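Widora two-arm training bench: notes from an open day

Posted in Shop Equipment

I teach a robotics elective to older high school students, and for a while I have been looking for a bench that can run two arms on one table without taking up the whole room. Flakitix had an open day in May, so I drove over to see the Widora bench in use. I paid my own way and nobody at Flakitix knew I was going to write this.

The visit ran from 10 in the morning until a little after lunch. Girish Mishra gave the introduction and then let people wander between the benches. The task was block sorting. Blocks go into bins by color, someone puts them back on the table, and it starts over. It is dull to watch for long, but it tells you more than a polished demo would. I stayed for 4 runs at one bench and then looked at the others.

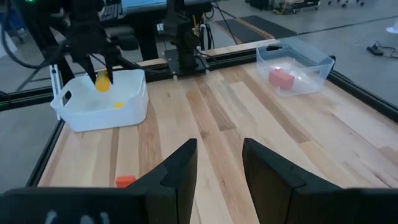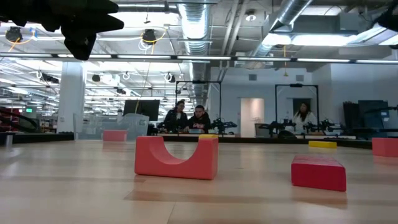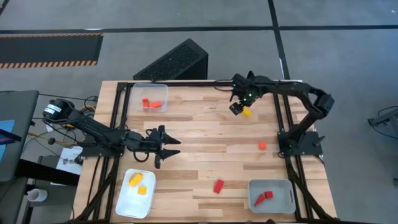 The frame is the best part of the package. I leaned on a corner harder than I should have and it did not rock. Bolts are easy to reach with an ordinary hex key, and if you want to move an arm you loosen the plate, slide it, and tighten it again. Girish did this for us in a few minutes. He had to run the calibration again afterward, and that took longer than the move.

The arms are quiet. I could talk to the person next to me at a normal volume with both of them going. They are also slow at the default speed. You can turn the speed up in the software, but Girish said he leaves it alone when visitors are standing close, and I would do the same with students.

Picking was good on plain blocks set down flat. It was less good when a block was leaning on another one. On my second run the arm closed on nothing, backed off, and tried again from the same angle. It got the block on the third try. The software logs each attempt, and the log is easy to read. I would have liked a way to mark a bad run from the bench without walking back to the computer.

Cables are my main complaint. The clips supplied with the bench are too few and too small. Bart Mulder, who was visiting from Zasodow and has had the same bench for a school year, told me he threw his out and bought hook-and-loop straps. He also said to order spare fingertips with the bench. A set costs $185 and shipping was slow both times he needed one.

The manual is short. The assembly pages are clear and the network setup pages are not. Plan on an afternoon for that, or ask for help.

Price for the frame, top and mounting plates is $1,000, with the arms quoted separately. The smaller Agarwal frame is $800, but it only takes one arm and the top is sold as an extra, so the gap is smaller than it looks.

I have asked for a quote on one bench for the fall. If it comes through I will post again once the students have had a few weeks on it.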